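Climcombe library lends out more jigsaws than cookbooks this spring

Last updated: Friday, May 1, 2020

I dropped by the side door of the Climcombe library this week to return two overdue mysteries, and there was a line for the pickup table. Everyone in it was waiting on a jigsaw puzzle. I had no idea we even had a puzzle collection! We do, and it has been going since December, when a retired math teacher gave the library most of what was in his attic.

Senad Georgiou runs the lending desk, and he told me over the phone that the shelf started with 35 boxes. It's now at 292, nearly all of them donated, and on most afternoons the shelf is close to bare. You call ahead, you say how many pieces you can stand, and they put a box out on the table with your name on it. Returned puzzles sit in the back room for a few days before they go out again.

I asked for something easy and came home with a 600-piece harbor (lots of sky, thanks a lot, Senad). My sister on Verner Street took the big one, an 1830-piece map of old railroad lines, and I haven't heard much from her since.
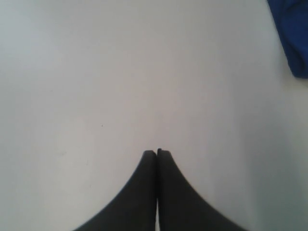
The one thing every regular told me is to sort out your work surface before you open the box. I started on our kitchen table, which has a busy grain and a dip in the middle, and I lost the edge pieces against it twice in one evening. What you want is something broad, plain and white like the surface in the photo, with nothing printed on it to fool your eye. I ended up using the back of an old poster board, and the harbor is coming along a lot faster now.

Missing pieces are the big worry, of course. Nikola Kelmendi from the Danko hardware store has been cutting replacements out of thin card at her own kitchen table and coloring them in by hand. She's done a church steeple, half a cow and a good bit of somebody's hat. Drop a note in the box saying roughly where the hole is and she'll have a go at it. She won't take money for it, but she did mention she's low on green pencils.

Pickup runs Tuesday through Saturday, one to four in the afternoon, at the side door on Wekia Lane. Loans are for three weeks and you can renew once by phone. If you've got puzzles to give away, tape the box shut and leave it on the cart by the door – and please write on the lid if you know a piece is gone. Kids' puzzles are especially welcome, as the library has very few of those.

14 shares | 9 comments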